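Home | Rigs | Checklists | Notes | Contact

Hand-held gripper: pre-session checklist, table wiping task
Ornero room, October 16, 2025

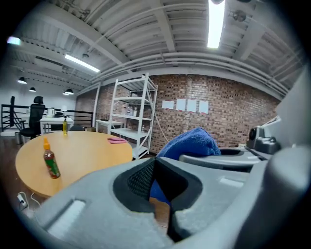

Blue towel in the jaws, round table beyond.

I do this one before I start showing the wipe by hand, and I scribble as I go (sorry, it's long again!).

1. Finger pads, both sides: OK. Black rubber ones, still my favourites. I'd like a spare pair in the drawer before December though.

2. Jaws open and close fully: OK. A tiny bit stiff on the first few squeezes, then lovely.

3. Towel grip: OK. Blue microfibre, tugged it hard and it stayed put. Please don't swap in a thicker one, the Clurkari notes were written for this sort.

4. Table items: OK. Hot sauce with the orange cap near the front, the slender yellow bottle further back, pink cloth folded by the right rim. Shuffle them between demos or the robot just learns my habits.

5. Floor: NEEDS DOING. White power cable trailing out from under the table, plug and all. Tape it down or move it, I walk backwards a lot on this task.

6. Lights: OK, left on for the whole run.

7. Storage: 387 GB free, plenty for 40 demos.

8. Battery: 50 per cent. FAIL by my own rule, charge it first.

9. Sorkora log opened and task name typed in properly (wipe_round, no capitals): OK.

Recheck 5 and 8, then sign on the Ginting sheet.

Contact the rig desk | © Ornero | Back to top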